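Towels and storage bins: your questions

Margit Sjögren answers the questions we get most often at the Wotbridge shop about rolling and storing small towels.

Should I roll or fold?
Either will do. Rolled towels are easier to pick out by colour in a deep bin. Folded ones stack better on a shelf.

How do I roll a hand towel?
Lay it flat, fold it in half lengthways and roll from one short end. Keep the roll firm but don't pull – a tight roll creases the pile.

Which way should rolls go in the bin?
Lying down is fine for a few. If you have more, stand them on end with the spiral facing up.

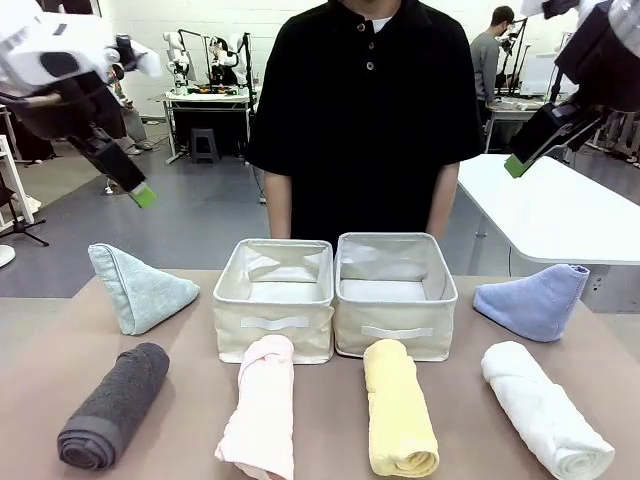
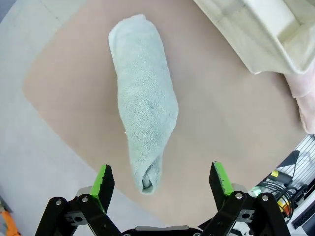
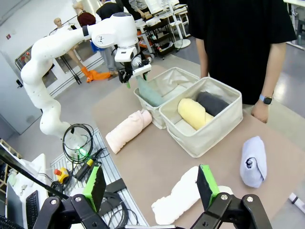
Rolled towels in all three pictures; fabric storage bins in the first and last.

Do the bins come in sizes?
Two: the Uibo is 377 mm wide and the Tekden is 400 mm. Both fold flat when empty.

Can I wash the bins?
Not in the machine. Wipe the lining with a damp cloth and leave the bin open to dry.

Can I put damp towels away?
No. They will smell within a day or two, and the lining will pick it up. Hang them until they are fully dry.

Do I need to sort by colour?
Only if it helps you. Some customers keep dark towels in one bin and pale ones in the other – wash new dark towels separately the first few times.

Can I buy a single bin?
Yes, in the shop or by post. Ask for Liis Venckus if you want to order more than 80. Orders placed before noon on Thursday go out the same week.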